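Working group on good practice for wearable and hand-held recording kit
Minutes of the second meeting, May 30, 2023

In the chair: Tala Majali
Represented: Trodier, Jinetti, Figueroa (joined during item 3). Golis sent apologies and written comments.

1. Minutes of the last meeting
Agreed, with one change. Under item 5, "will adopt the marker rule" now reads "will consider the marker rule". Trodier asked for it to be noted that they have not adopted anything yet.

2. Matters arising
The glossary is still not finished. Jinetti had circulated a draft but it uses "session", "take" and "run" for what seems to be the same thing. The chair doubted that a code of practice could be written before people agree what a session is. Jinetti to redraft.

3. Draft code, section on the work table
The draft says the table must be "clear of all items not needed for the task". The chair asked whether anyone round the table had ever worked that way. Trodier said the wording came from an older rule for fixed robot cells, where there is a fence and a floor plan, and that it had been carried over without much thought. Figueroa felt a strict rule was still worth having, even if it was often broken. The chair did not agree. A rule that is broken every day teaches people to skip the rest of the page.

The pictures sent round with the papers were looked at under this item.

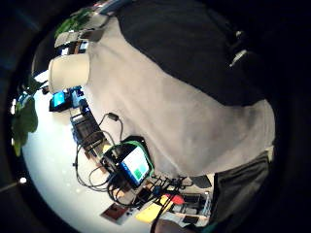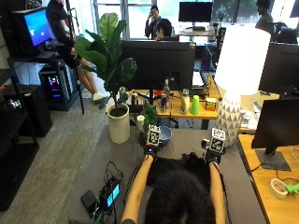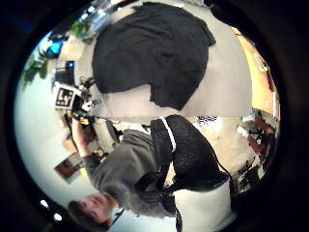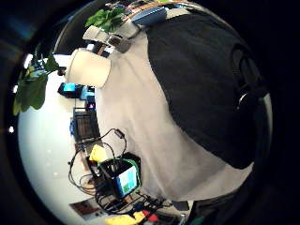

Item 3: cables, screens and plants at the work table.

Comments on the pictures:
Cables. The draft allows "no loose cable within reach of the operator". Jinetti thought this could not be met with the kit as sold. Golis, in writing, suggested cable clips. Trodier has tried clips and was not impressed, as they come off whenever the layout changes. Left open.
Cups. The overhead view has a small white cup and a bowl on the same table as the gloved hands and the electronics. The draft is silent on whether a cup may be part of a task. Figueroa to propose wording that tells a drink from a prop.
Other people. The same view takes in people elsewhere in the room, one with a phone to his ear. The draft requires consent from "the operator" only. All agreed this is too narrow. It was the one point of the afternoon on which nobody argued.

4. Markers
The draft calls for every marker to be checked before each session and again every 200 takes. The chair asked where 200 came from. No source was offered. Trodier believed it had been copied from a supplier's leaflet. The figure is to be struck out until someone can show a reason for it. Figueroa objected to losing the check altogether, so the check before each session stays.

There was some talk of whether wrist markers should be covered by the same clause as markers on hand-held tools. Jinetti said yes, Golis (in writing) said no. Put off to June.

5. Badge scheme
Golis proposes a badge for sites that sign up to the code. The chair said she would want to see somebody inspected before anybody was given a badge. Self-assessment forms had been returned by 7 sites, and every one of them had ticked every box, including the box on section 4, which at that time was blank. Trodier and Figueroa shared the chair's doubts. Jinetti thought a badge might bring in new members. No decision.

6. Any other business
Trodier asked that papers be sent out at least four days ahead. Agreed.
Figueroa asked whether the code would be free to read. The chair said it would be, once there was a code.

Actions
Jinetti: redraft glossary, with one word for session.
Figueroa: wording on cups and props.
Trodier: find the source of the 200 figure, or confirm there is none.
Chair: rewrite the consent clause to cover everyone in view; reply to Golis on the badge.

Next meeting: June, at Jinetti, date to be confirmed.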